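Geeta Gautam keeps her candle wicks in anything with sides. Over the years that has meant a soap dish, a loaf tin and the lid of a butter tub, and when I visited her studio on Stumham Lane she was still cheerfully undecided. I had come to talk about wax. We talked about wicks for most of the afternoon, and I loved every minute of it!

"Everyone asks about scent," she told me while she moved a stack of jars off the spare chair. "They smell the candle in the store, they buy it for the smell, and then they get home and the flame is too big or it drowns. That's the wick. It was always the wick."

She started Trollirel Candles at her kitchen table with a secondhand pan and a bag of soy wax. The first batch was a gift for her sister and burned, in her words, "like a birthday cake in a wind tunnel." She had picked the thickest wick in the catalog because it looked sturdy. These days she orders from Dukov, a small supplier that sells them already waxed and tabbed, and she goes through a pack of 500 faster than you would think. Half of those are for the classes she teaches in the back room.

I asked her to explain it to me as if I had never made a candle, which was easy, as I hadn't. She got so excited that she forgot her tea. The string draws the melted wax up to the flame, she said, and the little metal tab keeps the string standing where you put it and stops the flame from following the wax all the way down to the bottom of the jar. The coat of wax makes the string stiff enough to stand up straight while you pour, and it helps the first lighting too.

"People throw away a bent one and I want to cry," she said. "Roll it between your fingers! Warm it up a bit and it goes straight again. You can save nearly all of them."

Her classes begin with sorting, before any wax is melted. Students tip the wicks out on a cloth, look them over, straighten what needs straightening and put them in a box for the pouring table. Geeta likes a bright cloth for it, since pale string vanishes on a pale tabletop - she found this out the hard way, with a wick stuck to her elbow through an entire lunch.

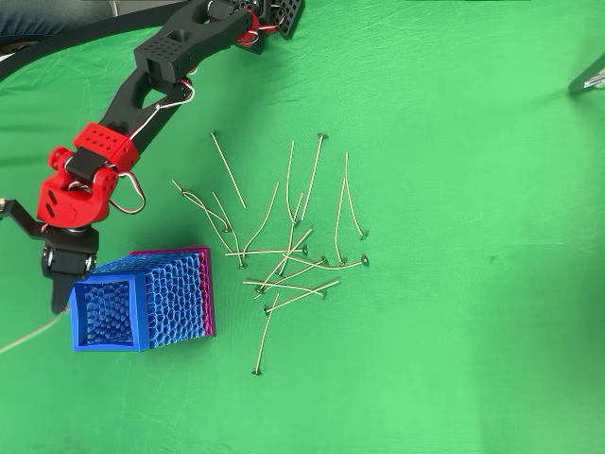 Sisodia would skip the sorting altogether and pull each wick straight from the packet as the jars came up. It saves a step, the argument goes, and a wick that nobody has handled has had no chance to get bent in the first place. Geeta has heard this many times and grants that it works fine for a couple of jars.

"But when you have 12 jars lined up and the wax is at the right temperature, you don't want to be picking at a plastic bag," she said. "You want to reach over and have a good wick in your hand. And I like the sorting. It's quiet. People start chatting."

She is particular about the box as well. It should be open at the top and low enough to get your fingers in. She is fond of the kind with openwork walls, mostly for looks, though she warns that a tab can catch in a gap if you pull in a hurry. Lay the wicks in with the tabs all at the same end and they come out nicely. Drop them in any old way and you get what she calls the haystack.

We moved on to the pouring table, where she showed me how she sets a wick. A dot of glue goes under the tab, the tab gets pressed down in the center of the jar, and a clothespin across the rim holds the top of the string. Then she pours, slowly, and walks away. Walking away is the hard part for beginners, she says, because they want to nudge the string. I wanted to nudge the string.

My own candle came out a little crooked and I am absurdly proud of it. Geeta turned it around on the bench, found its better side and told me to trim the wick before lighting it and to give the wax two days first. "Two at the very least," she said. "Longer if you can stand it."

She has a new class coming in July, this one for wide jars that take more than one wick, and she was already worrying happily over the spacing when I left. Bring an apron. She has spare clothespins.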